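Slow Swimmers Belong in the Lake Too
November

I joined the Skollwood open water group two summers ago, and I still grin every time I pull on a wetsuit. I love this sport! Which is why I get so worked up about cutoff times.

The Odon lake swim gives you 100 minutes to finish. Sounds generous, until there's chop on the far side and you're a 50-something beginner who breathes every second stroke. Last season six people from our group were pulled out by kayak, four of them past the last buoy -- close enough to hear the finish music. Veronica Ghiță was one of them. She had trained since January, mostly at 6 in the morning, and she rode home with no medal and no time.
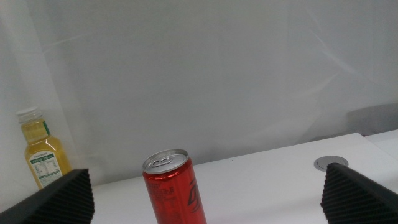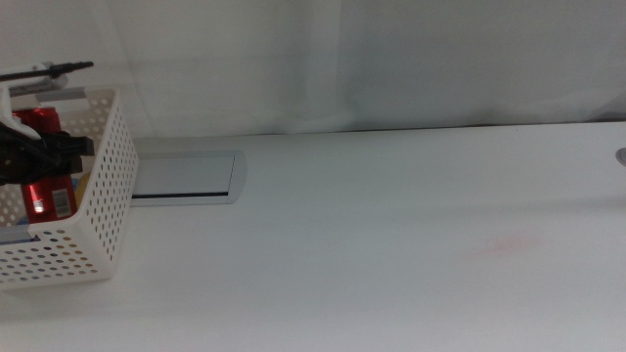
What Montes gets right

Now look at the Montes race. Same distance, colder water, and they start the slowest wave first. The fast crowd comes tearing through later (what a thing to watch from the water, by the way) and nearly everyone lands on the beach inside the same half hour. The safety boats go home on time and the beach is packed and loud.

Tamara Munteanu, who coaches our Thursday session, thinks Odon could switch next year without buying so much as an extra buoy. I agree with her. Yes, passing gets messier, and the front swimmers will grumble about sighting around us. Let them grumble! They're wonderful swimmers and they can find a way around my feet.

I've written to the Odon organizers and I'd love it if you did too. Entries open in spring, and Veronica has already told me she's going back.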